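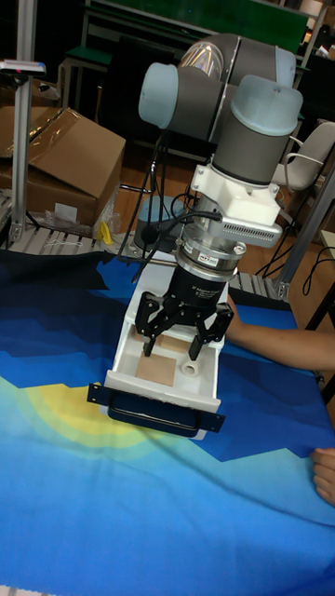 The little drawer, open, on the blue cloth

What do you keep in a drawer this small?

Perrine Langlois
Hello everyone! I have a small white drawer with a wide black handle, and so far it holds one flat tan square and a little white tube thing. I'd love to use it for sewing bits, but I'm afraid everything will slide into one big muddle. Any ideas?

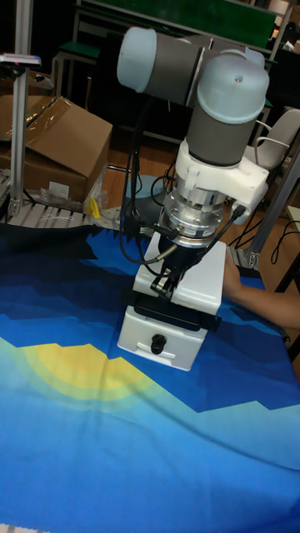

The white box with the black strap across the front

Settimio Guerra
Oh, I do love a small drawer! Mine holds buttons, and I cut 2 strips of card to make sections, then lined the bottom with felt so nothing rattles (my wife thanks me for that). Put the flat things in first and stand the tubes along the side. And have a good clear-out every January, you'll be amazed what collects in there.

Clindby
Matchboxes without the lids. I fit 5 in mine.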